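Lisier Technical Program
Robot Cells and Maintenance
Handout 7: A fault in the two-arm station
Revised 1 Sep 2024

Read this before the lab. Bring it with you, along with your fault log sheet.

Background

The two-arm station sorts play food from the mat into a basket. Both arms are desk-size and run from the same computer. Each has its own power adapter and its own data cable. The cell software is Plirov, and the task script was written by last year's class.

In April the station was left to repeat the task as an endurance run. The target was 3000 cycles. It did not get there. One arm lost torque during a reach and sagged onto the mat with the gripper closed. The other arm kept going and pushed against it until the operator hit the stop. No one was hurt. One finger pad was torn and had to be replaced.

What the log showed

The log had a voltage warning on the shoulder joint, then a dropout, then nothing from that arm at all. The warning had come up more than 24 times before the dropout. It was set to "log only", so the run went on each time.

The second arm had no fault of its own. Its script did not check whether the first arm was still answering. It moved to the next point on schedule, and the first arm was lying in the way.

First guess and why it was wrong

The first guess was an overloaded motor. That is a fair guess for a shoulder joint, which carries the whole arm at full reach. The motor was swapped for a new one from Figueroa and the run was started again. The same warning was back before the end of the lab period.

If it had been the motor, the warning should have followed the old motor to the test bench. It did not. The old motor ran clean there at full load.

Actual cause

The power plug at the base was working loose. The cable had been laid with too little slack, so each time the base turned to its far limit the cable pulled on the plug a little. With the plug partly out, the contact was poor and the voltage dropped when the shoulder drew the most current. The joint reported the fault, but the fault was at the other end of the cable.

Changes made

Cable: the power cable now has a free loop at the base. Turn the base by hand to both limits with the power off and watch the plug. It should not move.

Warning: a voltage warning now pauses both arms. 2 warnings in one session end the session.

Script: each arm checks that the other is answering before it moves. If there is no answer, it holds position.

Stop button: moved to the operator's side of the table, within reach of the chair.

Note on holding position. An arm that holds is still powered and can still pinch. An arm that loses power will drop - keep your hands out from under it in both cases. Switch off at the Hasport strip before you touch any plug.

For the lab

Trace each cable from the adapter to the arm and sketch the route. Mark any place where it could snag or pull. Write down which check would have caught the April fault first, and give your reason in two or three sentences. Hand in the sketch with your log sheet. 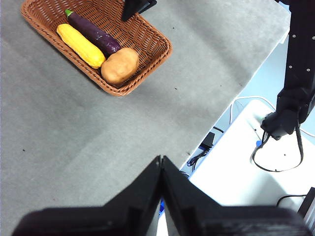 Figure 1. Gripper view of the station, with the basket on the mat and the other arm's base and cabling at right.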